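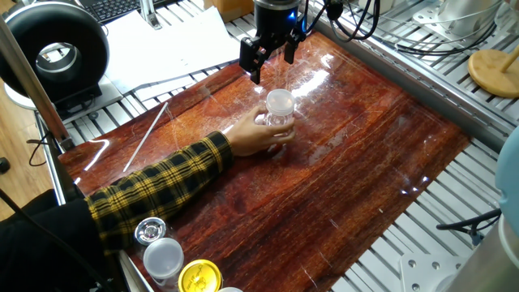
Small Containers and Lids: A Gallery from the Storage Review

Sostard House, Graltbridge
Page updated 7th June

The Household Storage Collection at Sostard House holds jars, tubs, tins and closures from domestic kitchens and workshops. It was established with a gift from the Jakubowski family, who kept a general store in Brindport, and it has grown through smaller donations from residents of both towns. The collection now numbers 270 items, of which 100 are jars with their original lids.

This page accompanies the review of small containers begun last October under the direction of Bożena Kozłowski, Keeper of Domestic Objects. The review has two aims: to match each container with the lid that belongs to it, and to record the condition of every closure before the items return to storage. Visitors who wish to consult the full register may do so by appointment in the reading room.

Notes to the gallery

Clear jar with white screw lid
The small jar held upright on the board is of clear plastic, and its lid is white and translucent. Jars of this kind are handled by the lower part of the body, so that the lid and the rim remain free for inspection. In the register they are entered under "Screw closures, plastic."

Jar with metal lid
A shiny silver lid closes the small jar nearest the plaid sleeve. Metal closures are listed apart from plastic ones and are examined for dents, rust and the state of any lining. Where a lining has hardened, the lid is stored beside its jar and is not screwed down.

Yellow lid
The round lid in bright yellow carries faint printed markings. Printing on lids is among the first things to be lost in daily use, and the review records whatever can still be read — even a single letter may help to establish a maker. Cleaning of printed surfaces is limited to a soft, dry brush.

White lids
White plastic lids are the most common type in the collection and the most difficult to match. Many differ only in the pitch of the thread. A lid is accepted as belonging to a jar when it turns smoothly, seats evenly and shows wear consistent with the rim. Seventeen white lids remain without a jar and are kept together in one tray.

The board
The glossy board has a reddish-brown wood grain, with long streaks of dark red and orange. Fine scratches are visible in its coating. Surfaces of this type are easily wiped between objects, and small parts are readily found against the darker color. Heavy glass and stoneware are examined on a padded table in the adjoining room.

Arrangement and storage

Containers are grouped by closure and then by height. Each jar receives a paper tag tied loosely at the neck — adhesive labels are no longer used, as they have marked several of the older plastics. Lids are stored in place wherever the thread permits, turned only until they rest.

Donations

Sostard House continues to accept small household containers, in particular jars with printed lids and sets that have remained together. Donors are asked to leave items as they are and not to remove labels or wash the interiors. A short note on where and how the containers were used is always welcome and will be kept with the object record.

Inquiries concerning the collection may be addressed to Bożena Kozłowski at Sostard House, Graltbridge.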